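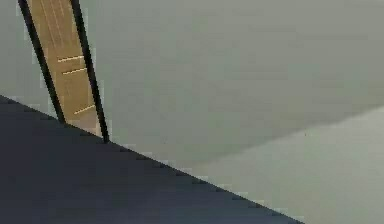

Simulation results should not count toward acceptance of a manipulation cell unless the report states what the simulator left out. Our present guidance at Koston asks for a success rate and a trial count. Neither figure tells a reviewer whether contact friction was tuned by hand, or whether the camera model included noise, lag and partial occlusion.

The Sistis submission in April is a fair case. It reported 1,604 successes in 1,806 simulated trials, followed by 24 on hardware. The two sets were pooled in the summary table. Pooling them is poor practice — the first set measures a policy against a model, the second measures it against a bench.

Dezső Pálfi has argued that separate reporting will discourage small labs, who can't afford long hardware runs. I take the point on cost. A lab with 24 hardware trials can still publish 24 hardware trials, with the interval that goes with them.

I would add two clauses to the draft. Rendered views should be filed at the resolution and compression the policy received, and never swapped for a cleaner render made for the report. Any trial in which a large near surface blocks the wrist or scene view should be kept in the denominator and coded as such.

Veronika Camenzind's wording for the second clause is tighter than mine and I would adopt it unchanged. The threshold for "large" is still open, and should be settled before the draft goes to Bodnár for comment.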